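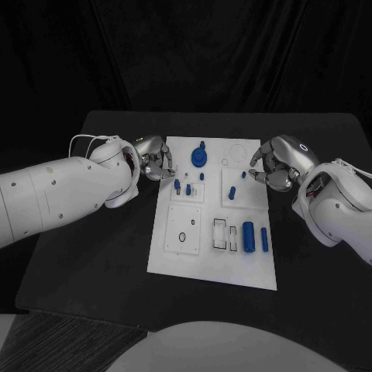 *Two-armed assembly over a white task board with blue 3D-printed parts and clear acrylic plates.*

**Puvitz Bench** is a two-armed robot sold with a practice kit for small-parts assembly. It is made by Puvitz, a robotics firm based in Nidden, and is marketed to contract manufacturers, technical colleges and repair shops. The company describes it as a general assembly worker that can be taught a new job in one shift. That description has been disputed by several buyers and by the trade newsletter *Tillitz*, which has reviewed the product twice.

## Design

The robot has two white arms, each ending in a silver hand with jointed metal fingers. The arms are mounted to face each other across a table, with a rounded white body between them. Puvitz chose full hands over the two-jaw grippers common in this kind of work, and its sales material leans heavily on that choice. Critics have replied that most of the tasks in the kit could be done with a simple gripper at a fraction of the cost. The company has not published a comparison.

Cabling is a recurring complaint. White cables run along the outside of the arms, and wiring can be seen at the wrists. Puvitz says this makes servicing easier. *Tillitz* called it "a prototype habit that made it into the price list" and asked how the wrists would hold up in a dusty shop. The standard warranty excludes damage to external cables.

## Task board

The kit is built around a flat white board used for teaching and testing. Loose parts include blue 3D-printed pegs, cylinders and a gear-like piece, along with clear acrylic plates. Black circles and rectangles are printed on the board as outlines. Buyers receive a set of ready-made exercises, which the company calls routines, and can record their own by guiding the arms through the motions.

The board is sold by Rizzi, a separate supplier, and replacement parts must be ordered from the same source unless the owner has a 3D printer. The part files are included with the higher service plan only. This arrangement has been unpopular with colleges, where small pegs tend to go missing.

## Claimed performance

Puvitz states that the robot completed 1084 consecutive placements during in-house trials. The figure appears in nearly all of its advertising. The trial notes, released after requests from customers, show that the parts began each run in the same positions and that the lighting was fixed. They also show that a dropped part was put back by hand and the attempt left out of the total. The company maintains that this is normal practice. It may be, but it makes the word "consecutive" hard to defend.

No outside laboratory has repeated the trial. The closest thing to an independent test is the second *Tillitz* review, in which the robot was given 9 routines and finished 4 without help. Reviewers found it steady with the larger cylinders and much less so with the smallest pegs, which it often pinched at an angle. Puvitz objected that the review unit was running older software. A later version was offered for retesting, but no results have been published.

## Pricing and service

The robot is leased, with a minimum term of 5 years. The lease covers the arms, hands and body. The board, the table mat and on-site training are billed separately, and the price of training is not listed. Software updates are included, although owners have reported that an update can require recorded routines to be taught again from the start.

Early cancellation is allowed only if Puvitz fails to answer a service call. The contract does not say how quickly a call must be answered.

## Reception

Opinion among technical colleges has been mixed but mostly favorable, as students can learn programming and part handling on the same machine. Small manufacturers have been cooler. Several have noted that success on a printed board says little about real products, where parts arrive in bins, surfaces are greasy and no outline marks the right spot. Puvitz has announced a bin-picking add-on for release in December. The same add-on was announced for the previous December as well.

## See also

- Dexterous robotic hand
- Assembly task board
- Robot leasing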